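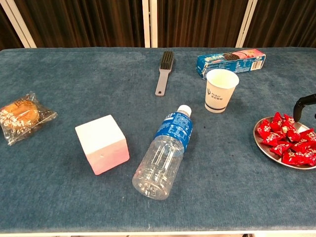 About Zundus

Zundus is a wholesale bakery supplier in Mestamport. We sell flour, sugar, yeast, fillings, paper goods and packaging to bakeries, school kitchens, coffee shops and small grocery stores. We also run a packing room where bakeries that don't have their own equipment can get their bread and pastry wrapped, labeled and boxed.

We opened with one delivery van and a rented unit behind the old Marras feed mill. At that time the only thing we sold was flour, in 50-pound bags, and most of our customers came to pick it up themselves. The packing room was added later, when two of those customers asked if we could wrap rolls for them during the busy months before the holidays. They kept coming back after the holidays were over, and we bought a second sealing machine.

Today we serve 731 accounts. Most are within 68 miles of our warehouse, and those customers get delivery on our own trucks. Orders going farther than that are handed to a freight carrier and take longer, usually two or three extra days.

What we carry

Our catalog has 2,000 items. The largest part of it is dry goods: bread flour, pastry flour, whole wheat, rye, semolina, cornmeal, oats, seeds, sugars, salt and dried fruit. We keep butter, margarine, cream cheese and fresh yeast in the cooler. The freezer holds fruit, puff pastry sheets and a small line of unbaked croissants.

Packaging is stored in its own building across the yard. We stock bags, cake boxes, cake boards, window boxes, twist ties, baking paper, muffin cups and plain labels. Printed bags can be ordered with your name and logo. There is a minimum quantity on printed bags, and it depends on the size, so please ask before you finish your artwork.

We don't carry mixers, ovens or other large equipment. Customers often ask. We can tell you who we bought ours from, but we don't sell or repair machines.

The packing room

Bakeries drop off their goods in the early morning, cooled and on trays. We wrap, seal, date and box them the same day. The room handles buns, rolls, cookies, sliced loaves and most kinds of pastry. It does not handle anything with fresh cream, and it does not handle cakes taller than six inches.

Goods containing nuts are packed last, and the line is taken apart and cleaned after them. This means nut products are ready later in the day than everything else. If you send both, you can pick up in two trips or wait and take it all together.

Each bakery is responsible for its own ingredient list. We print what you give us. We will call if something looks like it's missing – flour with no wheat statement is the common one – but we can't check a recipe we haven't seen.

Arkton

In February we took over the customer list and the cold storage building of Arkton, a dairy and egg distributor on the north side of town. Arkton's owners had decided to retire, and they asked if we would keep their routes going. All 6 of their drivers stayed on and are driving the same routes as before.

If you were an Arkton customer, your account number has changed but your prices and delivery day have not. Invoices now come from Zundus. Egg crates can still be returned to the driver for credit. Old Arkton credit slips are good at our counter as well.

Who works here

Our staff works in the warehouse, the packing room, the trucks and the office. Several people in the office used to work in bakeries, and they are the ones to ask if you need to switch from one flour to another and want to know how it will behave. We do a short baking test on every new lot of bread flour and write the result on the delivery note. It's a plain white loaf, the same recipe each time.

New drivers ride along on each route for two weeks before they take it alone. A lot of our deliveries go to back doors, alleys and basements, and some of them happen before anyone is in the building. We hold keys for customers who want that – there is a form for it at the counter.

Opening an account

You need a business license and a delivery address. There is no fee. First orders are paid on delivery, and after three orders you can apply for monthly billing. Schools and churches can send a tax exemption form along with the application.

Home bakers are welcome at the pickup counter without an account. Counter prices are a little higher than account prices, and flour is sold by the full bag only. The counter is at the south end of the warehouse, next to the loading dock. Parking is on the street side.

Page updated 7 Mar 2022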